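Who Gets the House? My Project on Dying Without a Will
Przemysław Głowacki, Intro to Law, spring term

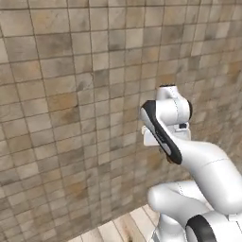 Fig. 1. Stone tile wall with a white robot arm at lower right (computer render).

I picked intestacy for my project, meaning what happens to your stuff if you die with no will at all. My first idea was guardianship, but then my great-aunt in Skunham started asking me questions at dinner and I was hooked!

For the practical part I made a short survey and left it at the Grernow library through June. I got 80 forms back, and 68 of those people had no will. Six more had started one and never signed it (an unsigned draft usually won't count, so that's a sad little pile of paper).

Most people figured the husband or wife gets everything. That depends a lot on the state. In many places the kids share too, especially kids from an earlier marriage, and an unmarried partner can end up with nothing — that one got the biggest reaction when I presented.

I also made up a practice estate, the Pietrzak family, with a house and $3,188 in a checking account. Splitting the cash was easy. The house took me two evenings, mainly over whether it was owned jointly, and I got it wrong the first time.

If I had more time I'd look at stepchildren. My classmate Zukov asked about them and I only had half an answer.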